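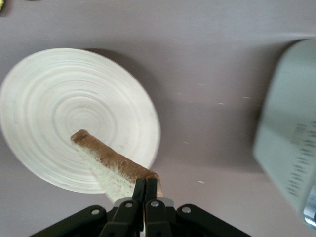
垭口计时点

奥尔内拉·马拉斯到里塔德垭口的时候，风已经把计时点的小旗吹倒了两回。她把旗杆重新插进石头缝里，又捡了几块扁石头压住，然后坐到折叠椅上，从包里拿出记录本。

起点在村口，海拔1153米。垭口海拔1526米。选手跑上来，绕过水泥桩，从北坡的碎石路下去，回到村里。二十年前她跑这条线，那时水泥桩还是一根木头柱子，上面钉着一只牛铃，跑到的人要敲一下。后来铃被人拿走了，换成了皮尔特尔的计时垫，鞋带上的芯片踩过去会响一声。

跟她一起守点的是阿德尔莫·蒙蒂，布特罗斯俱乐部的老教练，七十一岁，膝盖换过一只。他本来不该上来，是坐送水的车到半路，再自己走的。他带了一壶咖啡，没有带糖。

“第一个什么时候到？”他问。

“九点四十左右。看蒂拉今天怎么样。”

“她昨天晚上在旅馆吃了两份土豆。”

“那就是好。”

蒂拉·特维特九点三十八分到的。她从最后那段陡坡上来，两只手撑着大腿，一步一步往上推，到了平处才直起身子跑。计时垫响了。她没有看他们，绕过水泥桩就下去了，脚下的碎石哗啦啦响了很久。

奥尔内拉在本子上写下时间。机器会记，她还是手写一份。早些年机器在雨里坏过一次，半数人的成绩是靠她的本子补回来的。

第二个是拉杰什瓦丽·南布迪里，差了一分多钟。她喝了半杯水，说了句谢谢，把杯子放回桌上才走。后面一段时间没有人。

阿德尔莫站起来，走到垭口南边往下看。那条路从树林里出来以后要拐好几个弯，最大的一个弯绕着一片塌过的山坡，绕出去很远又折回来。弯的里侧有一道旧羊道，直直地往上，能省掉两百来米。赛前说明会上讲过，羊道不许走，路口拉了红白带子。

“来了，”他说，“蓝衣服。”

奥尔内拉也走过去。蓝衣服是布特罗斯的队服。号码在这个距离看不清，不过那个跑法她认得，左肩比右肩低，头稍稍歪着。是埃莉萨·泰代斯科。

埃莉萨跑到路口，停了一下，回头看了一眼。后面的人还在树林里。她抬腿跨过带子，上了羊道。

两个人都没有说话。羊道很陡，埃莉萨用手抓着草往上爬，爬得很快，不到两分钟就回到了正路上。又过了一会儿，她到了垭口，胸前的号码是256，右手手掌上有泥。

计时垫响了一声。

“加油，”阿德尔莫说。声音不大。

埃莉萨冲他点了点头，绕过水泥桩，下去了。

奥尔内拉回到椅子上。她把时间写下来，笔停在备注那一栏。第四个选手这时出了树林，是个穿橙色背心的姑娘，规规矩矩地绕着那个大弯跑，在塌坡外侧显得很小。

“她爸爸冬天走的，”阿德尔莫说，“你知道吧。”

“知道。”

“她二月份才重新开始练。每天早上从我家门口过，天还没亮。”

“我知道，阿德尔莫。”

他倒了一杯咖啡，递给她。咖啡不怎么热了。她喝了一口，放在脚边。

“前三名进阿斯特内斯的决赛，”他说，“第四名不进。”

“这个我也知道。”

橙背心到了。她喘得厉害，问前面是第几个，奥尔内拉说按顺序你是第四。那姑娘骂了一句，又马上说对不起，然后往下跑。她的一只鞋带松了，奥尔内拉喊了一声，她没有听见。

之后人就多了起来，一个接一个，有时三四个挤在一起。奥尔内拉忙着写。阿德尔莫给人递水，捡杯子，有个小伙子抽筋，他让人坐下，帮着把脚尖往回扳。没有别人走羊道。至少他们看着的时候没有。

最后一个到的是村里药店的老板，走上来的，一边走一边跟后面收尾的人聊天。他在水泥桩上拍了一下，要了一杯咖啡。阿德尔莫把剩下的都给了他。

收尾的人走了以后，奥尔内拉关掉计时垫，卷起来，绑好。旗子也拔了。阿德尔莫把杯子装进袋子，袋口打了两个结。

“你看清了？”他问。

“看清了。”

“从这儿到那个路口挺远的。”

“你也看清了。”

他没有回答，把袋子背到肩上。

他们走南坡下山，走得慢，他的膝盖下坡不行。走到羊道上口，奥尔内拉停下来看了看。土上有手抓过的印子，一丛草连根松了。她用鞋底把草踩回去，踩了两下，还是歪的。

到了下面的路口，红白带子还好好地拉着，一头有点松。阿德尔莫把它解下来，绕在手上，绕成一卷。

“那年你跑第二，”他忽然说，“输给那个瑞士人。我一直觉得她走了羊道。”

“那年没有带子。那年可以走。”

“可以走？”

“可以。我自己也走了。”

他想了一会儿。“我不记得了。”

“规则是后来改的。塌了那次以后改的，怕有人滚石头下去砸到下面的人。”

“那你怎么还输了？”

“她下坡比我快。”

他笑了一声，把带子塞进口袋。

成绩公告贴在村口学校的墙上，前面围着人。奥尔内拉没有过去看，先去裁判桌。埃莉萨坐在学校台阶上，披着一件大人的外套，手上的泥洗掉了，手里拿着半个面包。她看见他们，站了起来。

“奥尔内拉，”她说。

奥尔内拉停下。

埃莉萨看了看阿德尔莫，又看了看她手里的记录本。“你们在上面看得到路口吗？”

“看得到。”

埃莉萨点了点头。她把面包掰成两块，又不知道该放在哪里，就都攥在一只手里。

“裁判长还没签字，”奥尔内拉说，“我现在过去。你要是想自己说，就跟我一起去。”

“要是我不去呢？”

“我也得说。”

橙背心那个姑娘在水龙头底下冲小腿，她妈妈在旁边拿着毛巾。那只鞋已经脱了，放在水泥沿上，鞋带拖在水里。

埃莉萨朝那边看了一会儿，然后把外套脱下来，叠了叠，放在台阶上。阿德尔莫说我给你拿着。她说不用，就放那儿吧。

裁判桌在操场另一头，中间隔着一排晾号码布的绳子。她们从绳子底下钻过去。裁判长正在跟人说发奖用的桌子不够长，看见奥尔内拉，把笔拿了起来。

“垭口有什么要报的？”

奥尔内拉把本子翻到那一页，放在桌上。备注栏还空着。

“有，”埃莉萨说。

裁判长看看她，又看看她胸前的号码，拉过来一把椅子，让她坐下说。

阿德尔莫没有跟过去。他在台阶上坐下来，坐在那件外套旁边，把受伤的那条腿伸直。七岁的小孙子跑来问他山上有没有雪。他说没有，十一月才会有。孩子又问他口袋里是什么，他把那卷红白带子掏出来，给了他。孩子拉着一头跑开，带子在地上越拖越长，一直拖到了水龙头那边。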